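**Painter's tape on kraft paper: residue and tearing after a few weeks**

**gridline_dan** wrote:

I lay out cutting patterns for canvas bags on a table covered in brown kraft paper, with the layout marked in blue tape. The paper gets replaced when it is scored through, and the tape goes with it. Lately I want to move single lines without replacing the whole sheet, and the tape lifts the top fiber of the paper every time. Paper is Salgado medium weight off the roll, tape is the Tresora blue, one inch. Room sits at 19 C most of the year.

What I have tried so far:

- Pulling back on itself at a low angle. Fewer tears, but slow.
- Hair dryer on low. The adhesive softens and stays behind on the paper.
- Pressing the tape to a cotton shirt first to weaken it. Edges curl by the next day.

The line spacing matters to me because I register the patterns off it. If a line drifts by 4 mm the strap pieces come out wrong.

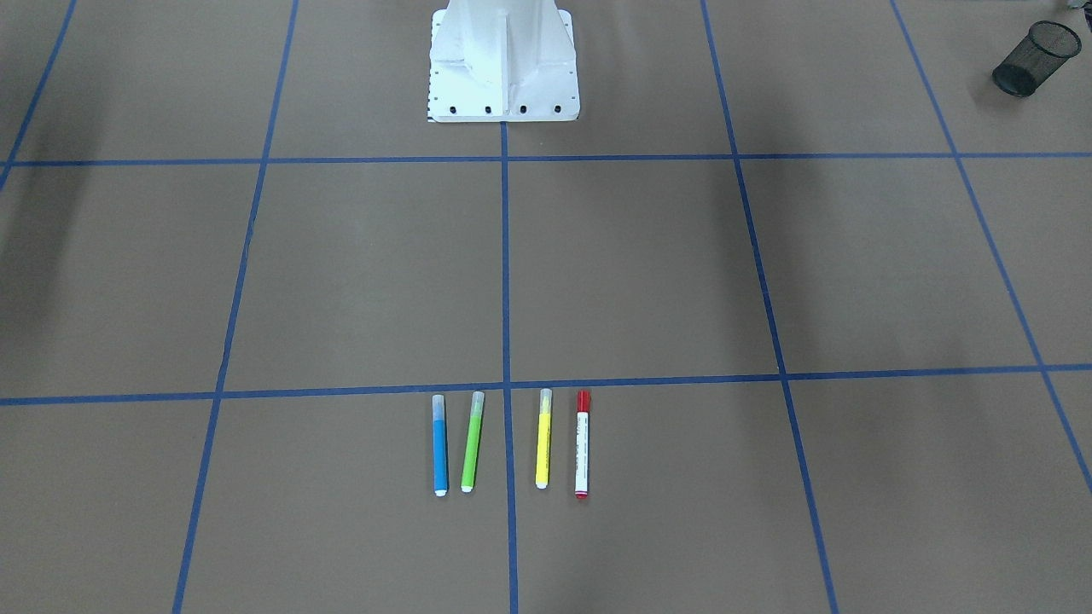
**mossback** replied:

You are asking one product to do two jobs. Tape is a poor reference edge on any paper surface, since the paper itself moves with humidity. Measure your sheet in July and again in winter if you doubt it. Rule the lines in pencil, put the tape down only as a visual aid, and register off the pencil.

**gridline_dan** wrote:

Pencil disappears on brown paper under my lights. I can see a blue line from the other end of the table and I can't see graphite at all. Agreed on the paper moving, but the sheet is taped down at the perimeter and I have not measured any change that mattered.

**tenon_or_not** replied:

If the perimeter is fixed and the humidity goes up, the paper has to go somewhere, and it goes into wrinkles. A wrinkle under a line shortens the distance across it. Check with a steel rule held flat, then with a tape measure that follows the surface. The difference is your error.

As for the tearing, it is the paper. Uncoated kraft has a loose surface and any pressure-sensitive adhesive will bond to it more as it sits. Itex sells a roll with a light coating on one side. Coated side up, the blue tape releases cleanly for me after more than 53 days, which was the longest I left it.

**mossback** replied:

Coated paper under canvas is slippery. I had it for one season and went back to plain. The work slid whenever I leaned on the knife.

**tenon_or_not** replied:

Then weight the work. I wouldn't give up clean removal over that.

**gridline_dan** wrote:

Did the steel rule check this morning. Across the long direction the two readings agree. Across the short direction there is a difference of just under 1 mm, all of it near the far side. That is within what I can live with, so I'll leave the perimeter as is.

On marking: I went through the pens I had for labeling the cells. Water-based ink feathers on the kraft and is hard to read after a day. Alcohol-based ink holds a sharper edge but goes through to the table if I stop moving. Neither writes well on the tape itself.

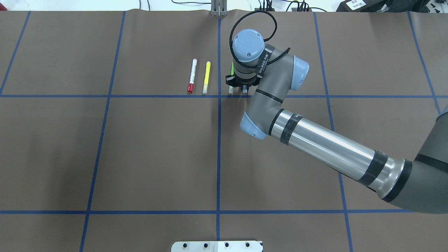 A paint marker from Idoneo wrote on the tape without beading, but it needs ten minutes before I can put cloth on it. For now I'm writing cell numbers on paper labels and sticking those down.

**flatstock** replied:

Skip the labels and number only along two sides, column letters on one and row numbers on the other. Fewer things to peel when you move a line.

On adhesive, look for the low-tack version of the same tape, sold for fresh paint. It costs more per roll. I bought a case when a shop was clearing out 500 rolls and have not torn a sheet since, on the same uncoated paper you have. It does lift at the crossings, where the upper strip is stuck to tape and not to paper. Burnish those with a spoon.

**mossback** replied:

Low-tack lifts at the ends too if you drag cloth over it. Run the ends past the table edge and fold them under.

**gridline_dan** wrote:

Ordered two rolls of low-tack and a short length of the coated Itex. I'll put them side by side on one half of the table and leave the other half alone. Will post the removal results for both at four weeks.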